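Can a machine take out the trash yet?
2024-09-05

Kuldeep Srivastava and I have argued about this for years. He says chores will be solved by October. I say he has never watched a robot near a kitchen.

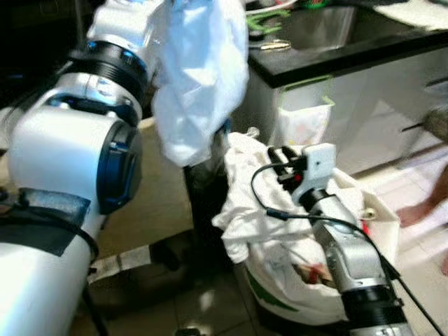 Trash is my test, and I think it's a fair one. A full bag has no fixed shape and no handle where you expect it. With the gripper fingers on a cloth bunched over the rim of the bag, I'd want to know whether the machine can tell cloth from bag. I do it by feel.

Kuldeep points to the shop floor. Brikard has had arms moving cartons for years, 465 an hour on a good line. But cartons are all the same.

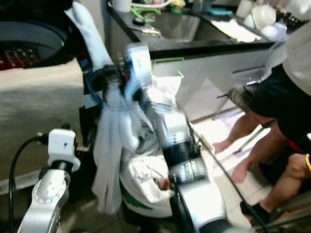 My own kitchen job takes me 30 seconds, liner and all. I'd give a machine five minutes and not complain. What I would mind is sitting next to it the whole time, and there's a person right beside the arms in this kitchen. If I have to be there anyway, I may as well tie the bag.

Cloth is the other hard part. It folds over on itself and hides its own edges.
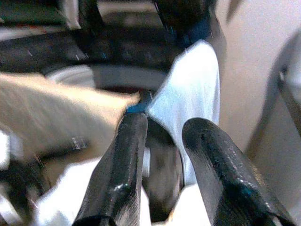
So my answer is still no for most chores. Kuldeep puts us at 70 percent of the way. I'd say less, and I'm keeping my dish towels.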